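Hi, I'm Honeylyn, clap now if you're going to. My talk is on desks, and I wipe mine down before I open a single email (even in July, even hungover!). Ornella thinks I'm nuts.

- Ask who's got crumbs in their keyboard. Wait for hands
- Sosis story, keep it short!!

Slides, click through slowly:

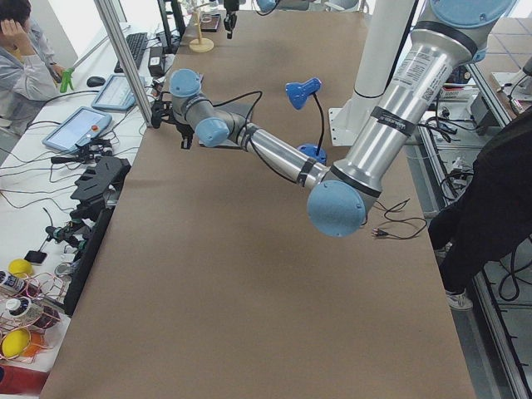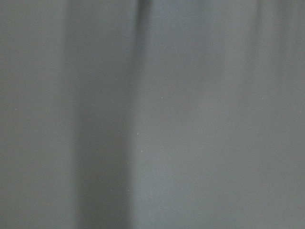
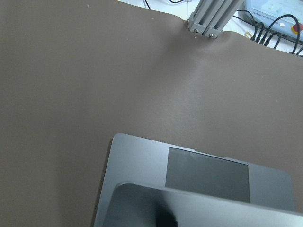
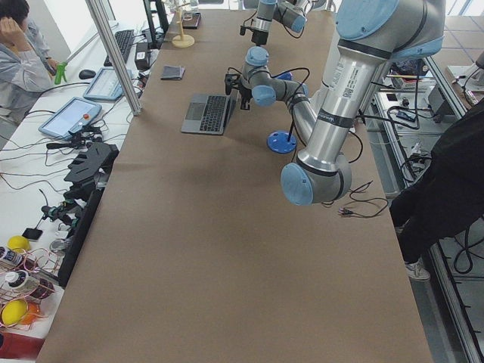

Okay, cords next. I found 24 in one drawer at the Gedosville office and threw out most of them, then had to buy a charger back. Questions, then lunch.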